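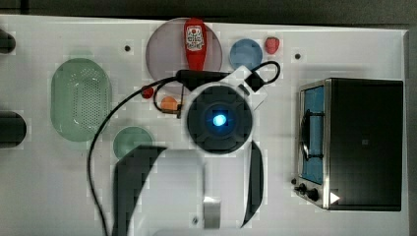 Greer Chisholm wants to know if the strawberry really has to be looked at every single week, given that it's one solid lump and has never done anything to anyone. Fair question, Greer! Short answer is yes, because of the mouths it goes into. Longer answer is at item 4.

# Play kitchen check – Toft room, Wednesday

I do these before the doors open, with a coffee, and I write my comments as I go, so sorry if they ramble. Tick means fine, blank means still to do, and anything that needs a grown-up decision goes under "Follow up" at the bottom.

## Plates and bowls

- [x] **1. Rims.** Run a thumb the whole way around. The big purply-grey plate is good, no nicks that I can feel. The small blue one has gone a tiny bit rough on one side, but it's a scuff and not a crack, so I've left it in. If it catches on a sleeve, it goes.
- [x] **2. Stress marks.** Hold anything see-through up to the window and look for white lines. We lost two plates this way last October (somebody stood on them – a big somebody, I suspect) and the lines showed up well before the pieces came off.

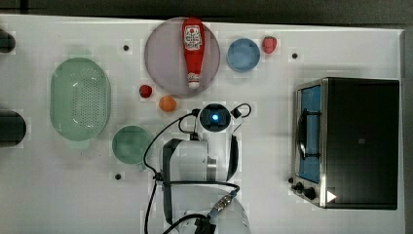 - [x] **3. Stacking.** Plates should come apart without a fight. If two are stuck together, a kid will bang them on the table edge until they aren't, and that's how you get chips. Don't put them away damp either, they grip like anything.

## Pretend food

- [x] **4. Fruit, including the strawberry.** Okay Greer, here we go. The bumpy surface is the trouble. Gunk sits in it, and the paint gets chewed off the high spots first. Scrub it with the old toothbrush, rinse, then look for bare patches. Today: no bare patches, a bit of something sticky which I'd rather not think about.
- [ ] **5. Small round pieces.** This is the one I worry about. The little red one and the orange one both need to go through the choke tester, not just get eyeballed. The tester tube wasn't in the drawer, so I can't tick it. Until it turns up, both stay on the high shelf when the under-threes are in. The older group can have them back after lunch.
- [x] **6. Ketchup bottle.** Twist the cap and give it a proper tug. It didn't budge. Label is stuck down at all four corners too, which I check because a loose corner gets peeled and then eaten (ask me how I know). Squeeze it over the sink as well, in case there's water inside. None came out.

## Colander

- [x] **7. Holes.** Colour is no guide to how clean it is, you have to poke about. I use a bottle brush and go row by row. Playdough is the usual culprit and it dries like cement. Took me ages today, but it's clear.
- [x] **8. Finger traps.** My pinkie doesn't fit in any of the holes, and that's the test we've always used. I'd love something more official. Jiver sell a set of probe gauges and I've asked for a price.
- [x] **9. Flex.** Press down on the rim with both hands. It should give a bit and come back. It did.

## Washing

- [x] **10. Hot wash, 60 degrees.** Only for the pieces marked on the list inside the cupboard door. Everything else gets done by hand in warm soapy water, please, even if you're in a rush.
- [x] **11. Sanitiser mix.** We're still on the Nastis stuff. It's 200 mL to the bucket at our strength, and the bucket line is drawn on in black marker. Leave it to air dry on the rack – tea towels just move the germs around.
- [ ] **12. Write it in the log.** Page is full! I've started a new one on the back of the sign-in sheet and will copy it over.

## Follow up

Choke tester: if you borrowed it, no hard feelings, just put it back. If it's gone for good I'll order one from Levusside along with the new toothbrushes. The item number is 1348 and I've written it on the whiteboard so I don't have to hunt for it again.

Blue plate: check the rough side again next week. Could whoever opens up have a feel of it as well? I might be fussing, and a second thumb would help.

Greer also asked if we could skip the choke test for anything that's been through it once before. I'd say no. Bits wear down and bits break off, and a piece that passed when it was new might not pass now. It takes hardly any time once you've got the tube in your hand.

Next check is the dress-up box, and I'm told there's a zip in there that bites.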